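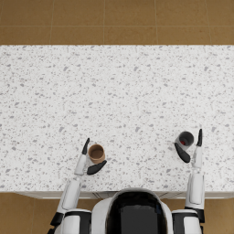 A white countertop with gray flecks, and tan-brown floor tile beyond it.

Theresia Oberholzer starts work at 6:30, before the saws are allowed to run. She uses the quiet to go through the day's drawings at a bench near the door of Horkitz, the countertop shop where she has worked for 20 years. She began in the office, answering the phone. Now she measures kitchens, draws the layouts and goes along on most of the installations.

We met on a Monday in May, when the shop had two kitchens to cut and a bathroom vanity waiting to be picked up. I wanted to ask her how people choose a countertop, and what they wish later they had asked.

"They choose it by color," she said. "They come in with a paint chip or a piece of floor tile in their bag, and they hold it up to everything on the wall. That's fine. You have to look at it every morning. But I want to hear how they cook before I hear about the color."

Her first visit to a house takes an hour or more. She asks where the groceries get put down, who makes the coffee, and whether anyone in the family rolls out dough. She also asks about height. A standard counter suits a person of average height, she says, and plenty of couples have one tall cook and one short one.

"I had a customer, 77 years old, who had been baking with her shoulders up around her ears since she was married. We dropped one section for her. It was a small change to the drawing. She called me afterward to complain that her husband had started using it for his crossword."

White with a gray fleck is the most common request at the moment. Oberholzer thinks the pattern has stayed popular for practical reasons as much as for looks. Crumbs and water spots show less on a speckled surface than on a plain one, and a seam is easier to lose in it.

"On a solid white you can find the seam from across the room if the light is low enough. With a fleck I can usually get it to where you have to go looking. I still tell people where it will be. I draw it on the plan and they sign the plan."

She is less patient with samples. A piece the size of a playing card tells you very little about a pattern, in her opinion, and she asks customers to come and see a full slab before they order. Some don't bother. Most of the complaints she has dealt with over color came from people who ordered from the small piece. 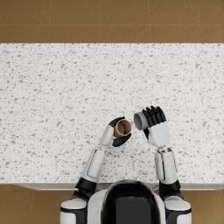 What goes wrong

The worst job she remembers was in a house in Zwahlen, where the cabinets had been set by the owner's brother-in-law. The slab was cut correctly. The cabinets were out of level from one end to the other, and the crew spent most of the day shimming before they could put anything down.

"Stone doesn't bend to fit your cabinets. If there's a gap under it and somebody stands on it to change a light bulb, you can crack it at the sink. So now I bring a long level to the measuring visit and I check everything. If it's out, I say so, and I come back when it's fixed."

Late changes are the other problem. Customers buy a new sink after the measurements are taken, or swap the faucet for one that needs a bigger hole. Oberholzer will not cut from a spec sheet anymore. The sink has to be in the shop, out of its box.

"The sheet says one thing and the sink says another. I've got a piece out back that we use as a lunch table, and that's where it came from."

She quotes eight working days from measurement to installation for an ordinary kitchen. An island with a waterfall end takes longer, and so does anything with a curve. 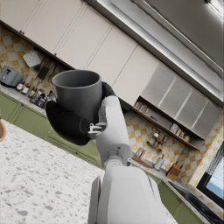

Looking after it

Her advice on care is short. Use dish soap and warm water, wipe it dry, and put something under a hot pan even if the brochure says you don't have to. She doesn't sell cleaning products and doesn't recommend any.

"People ask me about vinegar every week. If it's a natural stone like marble, keep vinegar and lemon off it. They'll take the polish away, and then I have to come out with the pads."

Sealing depends on the material. For stone that needs it, she suggests a simple test: leave a few drops of water on the surface for 15 minutes and see whether the spot goes dark. If it does, it's time to seal again.

Her own kitchen has a butcher block counter that was there when she bought the house. It has a burn near the stove and a ring from a paint can. She has drawn up a replacement twice.

"I know exactly what I'd put in," she said. "I have the drawing right here in the drawer. Then the weekend comes and I don't want to see another countertop."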